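3.2 The rooms and how people furnish them

We came to the small office more or less by accident. Our earlier interviews had dealt with large open floors, and it was Glykeria Balaskas who pointed out, over a long lunch, that so many of the people we had spoken to talked fondly about the little rooms they used to work in. So we went back through our notes, all 1,149 entries of them, and pulled out every mention of a room meant for one or two people. There were 125, which was a good deal more than any of us had expected, and they make up the material for this section.

What struck us first was how much people had to say about ceilings. A person choosing where to put a desk will tell you about the window and the door, of course, but give them a few more minutes and they get to the pipes, the lights and the air conditioner. Savvas Raptis heard this so often in the Moschos building that he began sketching ceilings before floors. Most of the rooms there have their services out in the open, painted to match the wall or left plain, and tenants rarely get a say in where they run. One bookkeeper had moved her desk 3 times in a single May, trying to get out of the draft without giving up the good light, and she was still not quite happy when we left her.

The furniture itself tends to be modest. A desk in pale wood and a chair with a mesh back will take care of most working days, and the walls often stay white for years with hardly anything hung on them (see Figure 4, where the piping stays overhead and the wall below is left plain).

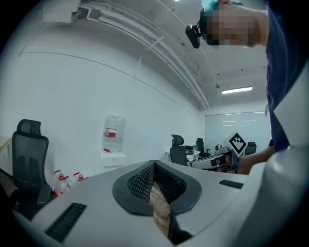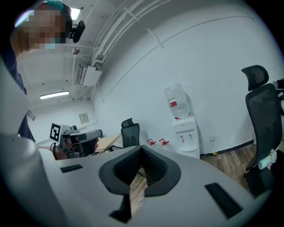

Figure 4. Small office with white walls and pipes running along the ceiling. The desk, the mesh chair and the air conditioner are in the second view.

We asked each tenant what they would change if the landlord gave them a free hand, and the answers were gentler than we had feared. Very few wanted a bigger room. They wanted a shelf, a softer lamp for the late afternoon, or a hook behind the door for a wet coat. Markos Konstantinidis, who did most of the talking on these visits and is very good at it, found that people warmed to the question once he asked it standing beside the desk, and we adopted his habit for all the later interviews.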